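Pladance Hiring Desk for Hotels
by Kairys

Item no. 328
Plans: Single Property, Group
Last updated 21 Apr 2019

Pladance is hiring software for hotels, inns and resorts. It takes in job applications, sorts them by department and property, and keeps the whole file in one place from the first form to the first shift. It runs in a web browser. There is nothing to install at the front desk or in the back office.

Most hotels hire for the same jobs over and over: room attendants, front desk agents, night auditors, line cooks, banquet servers, maintenance. Pladance comes with 43 job templates written for those positions. Each template has a job summary, a list of duties, physical requirements and a set of screening questions. You can edit any of them or write your own. Changes you make stay with your account and are not overwritten when we update the software.

Applying for a job

Applicants fill out a short form on a phone, a tablet or a computer. They do not need an account or a resume. The form is in English and Spanish, and the applicant can switch between the two at any point without losing what has been entered. A resume or a food handler card can be attached as a file or as a photo.

Applicants can pick more than one position on the same form. Someone who wants breakfast service but would also take a housekeeping job shows up in both lists – once, with one record.

Sorting and scheduling interviews

Each department head sees only the applicants for that department. The general manager and HR see everyone. Applications can be filtered by shift, by full or part time, by weekend availability and by start date. Notes from interviews are saved with the record and show who wrote them and when.

Interview times are set by the hotel. The applicant gets a text with the open times and picks one. A reminder goes out the day before. If the applicant cancels, the time opens up again on its own.

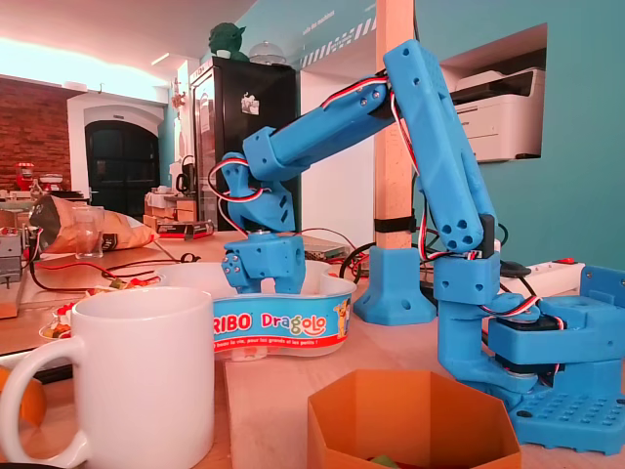 We switched from paper forms right before our July rush, one customer review reads, and the text reminders were the part that made a difference for us. More people came in for their interviews. I would like to be able to change the wording of the second reminder, and right now you can't.

Editable wording for all reminders is included in the current release. Customers on either plan have it already, under Settings, then Messages.

Seasonal staff

Resorts and beach properties can mark a position as seasonal and give it an end date. When the season is over, the record moves to a returning staff list. The next year you can send an invitation to everyone on that list, or to one department, and they confirm with their old details already filled in. Tax forms still have to be signed again each year.

What is included

– 43 job templates for hotel positions
– Application form in English and Spanish
– Careers page with your logo and property photos
– Text and email messages to applicants
– Interview calendar for each department
– Returning staff list
– Export to spreadsheet

Plans

Single Property covers one hotel and up to 40 open positions at a time. Any number of managers can log in. Storage is limited to 400 active applications. Closed applications do not count toward the limit and are kept until you delete them.

Group covers two or more hotels under one account. There is no limit on positions or applications. Staff can be transferred from one property to another with their file, and an applicant turned down at a full property can be offered to a sister hotel nearby.

Both plans are billed monthly. You can move from Single Property to Group at any time, and the change takes effect the same day. Moving down takes effect at the end of the billing month.

Works with

Pladance sends new hire details to Lamgate Payroll and Prutholm Scheduling. The connection is set up once by an account administrator. For other payroll systems, use the spreadsheet export.

Not included

Pladance does not run background checks and does not post to paid job boards. You can copy the link to any open position and post it wherever you like. Time clocks and shift scheduling are not part of this product.

Setup

Allow one working day for a single hotel. You will need your logo, a list of departments, and the email address of each manager who will log in. Existing applications can be loaded from a spreadsheet. A blank sheet with the right column headings can be downloaded from the Help page after you sign in.

Related items

Pladance Onboarding Forms
Pladance Returning Staff Add-on for Camps and Parks
Kairys Careers Page Builder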